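Re: [seafloor-talk] Vent temperatures at Gritden

Kai Kohlhase wrote:
> The April dive on the Gritden field reached 2,908 meters and logged
> fluid at 60 degrees from the Zillwood mound. I think we can now
> call it an active low-temperature system and start planning the
> Multetti transect around it.

Kai,

I'd hold off. You have 2 readings, both from the same crack, and the probe was in the flow for less than a minute each time. Long Ridge gave us numbers like that once and they were gone by the next cruise. Did anyone check the probe against the spare before it went over the side? The dive log doesn't say.

The chemistry bothers me more. If this is serpentinization I want to see hydrogen and pH, and so far I've seen neither.

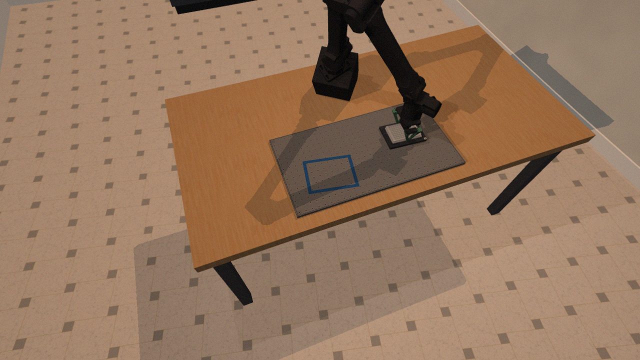

On the transect, the sample spacing of about 100 meters looks far too wide for mounds this small. I'd also like the push cores split on a plain wooden table like this one, orange-brown top and thick black legs, with enough clear surface at the ends to lay a core down full length. The folding bench on the last cruise wobbled and we lost the top layer of two cores.

Send me the raw probe file and I'll look at it tonight.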